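FOR IMMEDIATE RELEASE — February

Hatadier Opens a Nesting Doll Show and Asks You Not to Lose the Small One

HATADIER — The Letitz Gallery will open "One Inside Another" this February, a show of 832 nesting dolls lent by 21 households, most of whom would like them back in the right order.

The dolls come from kitchen shelves, attics and, in one case, a glove compartment. Curator Zamfira Mihăilă spent 16 weeks going door to door with a padded suitcase. 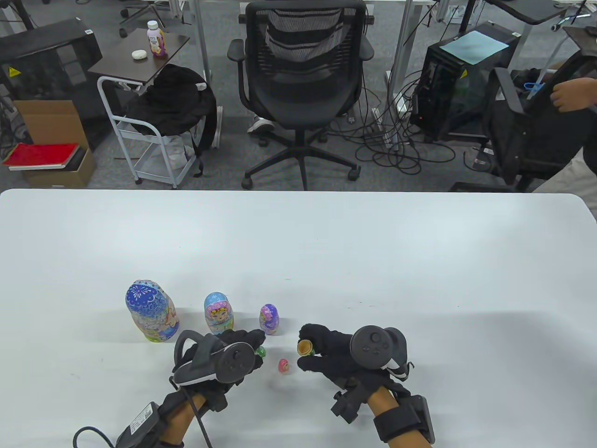

"People apologize for their dolls," said Mihăilă. "They say the paint is cheap or the face is crooked. Then they won't let go of the suitcase."

The show skips the usual glass cases for its final room, where visitors may open and close a set of their own at a long table. Gallery director Grigore Tănase approved the idea after what he calls "a full and frank discussion with our insurer."

Nesting dolls, painted faces outward, with the smallest in hand. 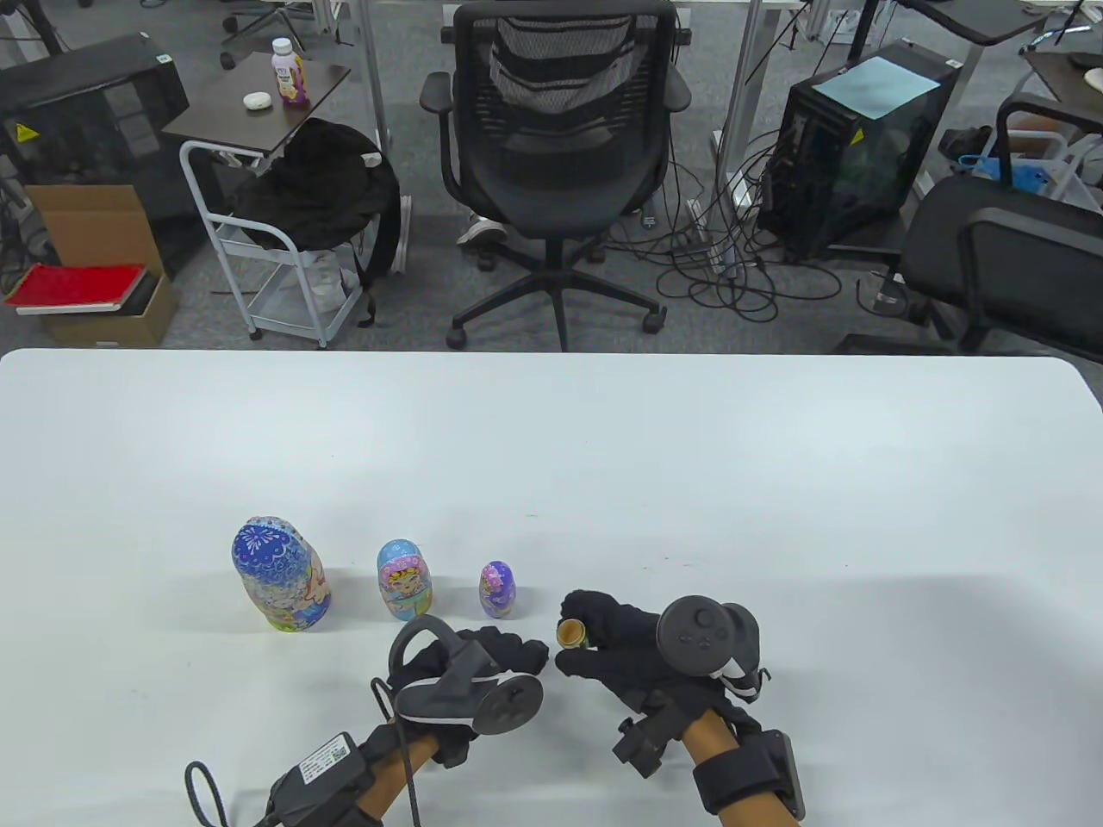 Blue, light blue, purple, and a tiny wooden piece held at the end of the row.

Woodturner Algirdas Ozoliņš will give evening talks at 6:30 on why the halves squeak, and whether candle wax helps. He has strong views on candle wax.

Admission is free for anyone who lends a doll. Everyone else pays at the door, where a jar is also provided for tiny dolls found in coat pockets. The Letitz expects to need it.

Group visits can be booked with Ecaterina Căpraru at the front desk.

Press contact: Lăcrămioara Toma, Letitz Gallery, Hatadier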